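Jokmont Residence - Housekeeping and Storage Safety Checklist
Unit 43, quarterly inspection, July

Kitchen and utility area

1. Walkways clear of boxes, cords and loose items. Satisfactory.
2. Cleaning products capped and stored upright. Satisfactory.
3. Waste bin lined, lid closing fully. Action required.
Comment: The lid does not close when the bin is overfilled. Residents are asked to empty it before the contents reach the rim.
4. Plastic bags stored out of reach of children and pets. Action required.
Comment: Bags are to be kept in a closed drawer or cabinet at adult height. Thin film bags present a suffocation hazard and must not be left on floors, beds or chairs.
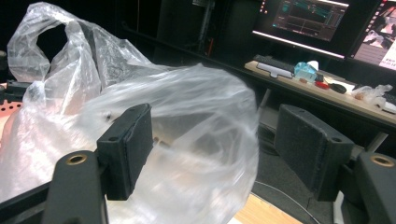 Bags kept for reuse should be flattened, folded and checked for holes. Torn bags go out with the trash. Handles may be tied in a single knot before storage - this also applies to bags waiting for store drop-off. No bag may be kept within 2 feet of the stove, the toaster or a heater.

5. Vents and grilles free of coverings. Satisfactory.
Comment: Light dust on the vent by the utility door. Clean before the next visit.
6. Smoke alarm tested. Satisfactory.

Storage closet

7. Heavy items on lower shelves. Satisfactory.
8. Shelf fixings secure. Not checked.
Comment: Access was blocked by stacked luggage. To be cleared by Sunday.

Items marked "Action required" must be corrected before reinspection. Questions may be directed to the Gurkdale housing office, Room 158.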